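# Skellutmont detention inquiry: what does "implemented" mean in the tracker?

**rowfilter** – Fri 1 April

The county has posted its first status table for the Skellutmont juvenile detention inquiry. The inquiry made 100 recommendations. The table lists 29 as implemented and 7 as declined, and everything else is "in progress." I exported it to a spreadsheet and read the evidence column for each of the 29.

The evidence falls into a few types: a policy document was adopted, a policy document was revised, a training module was assigned, or a memo was sent to staff. Very few entries refer to anything that would show up in a facility log. For example, the recommendation on isolation asks that any placement over two hours be reviewed in person by a supervisor from outside the unit. Status: implemented. Evidence: revised isolation policy. No figure for how many placements there were or how many got the review.

Has anyone compared this with the Grellby table? As far as I remember, Grellby had separate columns for "adopted" and "verified."

---

**second_reader**

Grellby did have separate columns, but only after the first year. The first version was one column, same as this one. The split was added when the outside monitor refused to sign the annual summary.

The Grellby definitions, from the notes at the bottom of the table:

- Adopted: the rule, contract or procedure is in force and staff have been notified.
- Verified: the monitor has sampled records from at least one full quarter and found the rule being followed.
- Closed: verified in two samples in a row.

Skellutmont has no notes at all. The word "implemented" is not defined in the table, the cover letter or the resolution that created the table. I looked in all of them.

---

**hwy_clerk**

I'd push back on this a little. I've worked on the agency side of one of these (not either of these counties). A recommendation is text. If the text says "the department should revise its isolation policy to require X," then revising the policy is the whole recommendation. You can't mark it as not implemented on the grounds that you wish the inquiry had asked for more. The drafting is the problem, and the inquiry did the drafting.

Agencies also need a status they can reach. If everything stays "in progress" until an auditor comes by, you lose the internal deadline and people stop working the list.

---

**rowfilter**

That is a fair reading for the ones that are written that way. It doesn't cover the isolation one. The text is "ensure that every placement is reviewed," and the object of "ensure" is the review. I coded the 29 by main verb. The ones that begin with "revise," "adopt" or "publish" I would accept as done on paper evidence. The ones that begin with "ensure," "provide" or "end" I would not.

I'll put the coding up once I've gone through it again. Some are compound ("adopt a policy and provide quarterly data") and the table gives one status for the pair.

---

**second_reader**

Compound recommendations were the biggest source of dispute in Grellby. They ended up splitting each one into lettered parts with a status for each part. It made the table longer and much easier to argue about in a useful way.

---

**palmer_st_resident**

Does anyone know who maintains the Skellutmont table? The footer says Jirotness.

---

**hwy_clerk**

Jirotness is the tracking software. The department enters its own statuses. Someone in the county executive's office has approval rights, but my understanding is that approval means the fields are filled in.

---

**second_reader**

So it is self-reported, with a completeness check.

---

**hwy_clerk**

Yes. Which is normal for a first table. What matters is whether anyone outside the department gets access to the records later.

---

**lantern_wk**

Posting my notes from the public briefing, which I attended in December, before the table came out. They are in the order things were said. I haven't cleaned them up much.

The department's presenter described the status categories as "declined," "in progress" and "implemented." Asked from the floor whether there would be a verification stage, the presenter said the county had retained Dudek to do a readiness review. Asked what a readiness review covers, the presenter said it covers whether the department has the staffing and systems to carry out the recommendations. It does not cover whether they have been carried out.

Families of former detainees asked for the incident data by unit. The answer was that the data exists by shift and would have to be recoded.
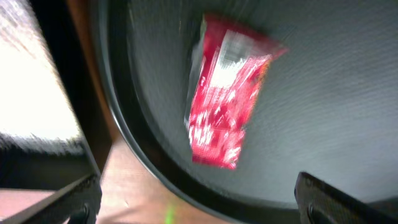
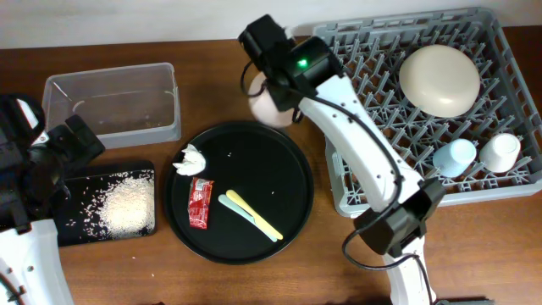
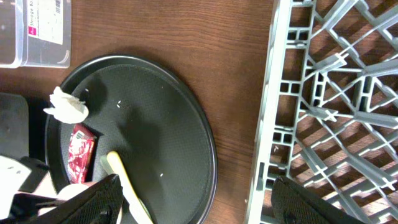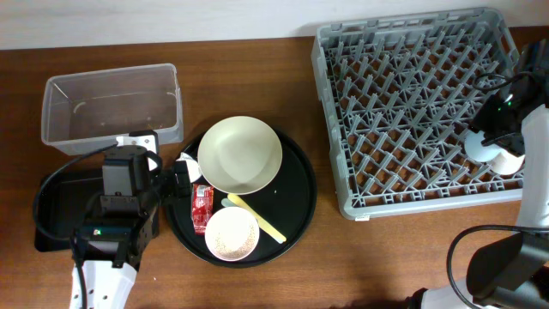

On the recoding, the follow-up was how long it would take. No estimate was given. A member of the public pointed out that the inquiry's own appendix has incident data by unit, so somebody has already done the recoding for the period the inquiry covered. The presenter said the inquiry staff had used their own method and the department had not been given it.

On the declined items, the presenter said each would come with written reasons. The table that is now posted has a reasons column. For 5 of them I would call the content a reason. The other 2 say "not consistent with current operations," and I don't know what a reader is supposed to do with that.

Last item in my notes: the table will be updated "regularly." No interval.

---

**rowfilter**

Thank you, this is useful. The point about the appendix can be tested. If the appendix method is described anywhere, the department's log format is known from the inquiry exhibits, and the conversion should be a lookup from shift and post assignment to unit.

---

**lantern_wk**

It's described in one paragraph, in the data annex. They matched the shift log to the post roster and dropped any shift where the roster was missing. They don't state how many shifts were dropped, and I'd want that before relying on it.

---

**hwy_clerk**

On Dudek, I think people are reading too much into the readiness review. It's a standard scope. You do it at the start so that nobody promises dates that payroll can't support. It was never going to be the monitor.

---

**palmer_st_resident**

Then the county should say who the monitor is. From the outside, a table is up, a consultant is hired, and 29 items are green. A resident who doesn't read scopes of work will take that to mean somebody checked.

---

**hwy_clerk**

I don't disagree with that. I'd add a line above the table: "Statuses are reported by the department." It costs nothing and it's accurate.

---

**second_reader**

I'd go further and ask for the evidence documents to be linked. At the moment the evidence column gives titles only. "Revised isolation policy" with no version or effective date can't be checked against anything. There were two revisions to that policy during the inquiry itself, and from the title alone you can't tell whether the county is citing one of those or a new one. If it is citing one that predates the report, then the inquiry had it on file when it made the recommendation, and it can't be the response.

---

**rowfilter**

I had missed that. I'll add a field for it. I suspect it will be blank for most of the 29.

---

**gravelbar**

I'm skeptical of the whole exercise. Counting recommendations treats them all as equal. Changing the complaint form is one line and ending overnight isolation is one line. A county can reach a high percentage without touching the parts that people were harmed by. The inquiry listed its priority items in the summary. I'd track those and ignore the rest.

---

**second_reader**

The priority list is a good thing to report separately, but I wouldn't ignore the rest. The complaint form is how you learn whether isolation has ended. In Grellby the low-priority items on record keeping were what allowed the monitor to sample anything.

---

**gravelbar**

Fine as far as sampling goes. My objection is to the single percentage on the landing page. Take that off and I have less to complain about.

---

**hwy_clerk**

The percentage is a Jirotness default. It can be switched off in the display settings, or at least it could in the version we had.

---

**rowfilter**

Draft list of requests to send to the county. Edits welcome.

1. Define "implemented" in a note on the table itself.
2. State that statuses are reported by the department.
3. Split compound recommendations and give each part its own status.
4. Link each evidence document, with version and effective date.
5. Give reasons for the 2 declined items that have none.
6. Publish the update interval.
7. Name the body that will verify, or state that there isn't one.

I left the percentage out. It can go in if others agree with gravelbar.

---

**lantern_wk**

Please add the unit-level data. The families asked for it in the room, and it shouldn't get lost behind table formatting. It should be the first item.

---

**hwy_clerk**

Number 3 will be resisted. Splitting changes the denominator, and then every figure in the cover letter is out of date. Suggest asking for the parts to be shown under the original number, so the total stays at 100.

---

**rowfilter**

Both accepted. Unit-level data moves to the top, and item 3 will say "under the original number." I'll post the revised list with the verb coding attached, and anyone who wants to sign can reply with the name they'd like used.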